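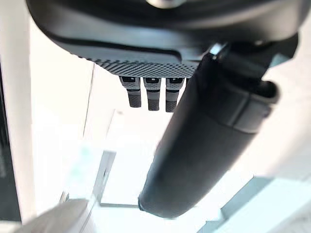
Salamatu Olatunji: The nightly export failed again, same as Monday. Job starts, writes the header row, then stops with "connection reset by peer." No file in the outbound folder this morning. Billing needs it before noon.

Ticket 298
Product: Selleck reporting server
Priority: High
Assigned to: Jummai Bashir

Reran the export by hand at 8:40. It finished in 3 minutes and wrote 239 invoices. Copied the file to the outbound folder and told billing it was there. So the query itself is fine. The trouble only shows up on the scheduled run.

Checked the scheduler log. The job kicks off at 2:00 a.m. and dies at 2:17 both nights. The database log has nothing at that time except a normal checkpoint. No locks, no full disk, memory steady.

Asked Salamatu if anything had changed on the network side. She said the Fernik firewall got new rules over the weekend, and that idle connections between the office and the Charbonneau data center are now dropped after 15 minutes. The old limit was two hours.
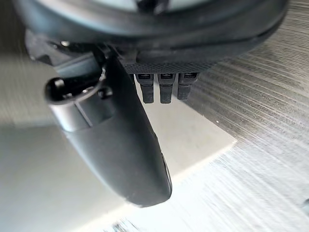

The scheduled run is different from the manual one in one way – it waits for the currency rates file before it pulls any invoices. The job opens its database connection first, writes the header, then sits there until the rates show up. Lately they show up at 2:17. By then the firewall has already dropped the connection, and the first real query gets the reset.

Changed two things:
Moved the wait step ahead of the database connection in the job script.
Turned on TCP keepalive in the driver settings, interval 60 seconds.

Left the firewall rule alone. The two-hour limit was too long anyway, and other jobs seem to live with the new one.

Tested by holding back the rates file for 25 minutes on the Ustholm test box. Job waited, connected, finished. Then put the old step order back with keepalive on and tried again. Also finished. Either change would have fixed it alone, but I'm keeping both.

Salamatu Olatunji: Can it send an alert next time? Billing noticed before we did.

Added an email alert to both of us if the outbound file is missing at 3:00 a.m. The vendor statement job uses the same wait step – opened a separate ticket for that one, to be done before the October close.

Status: Pending, waiting on tonight's run.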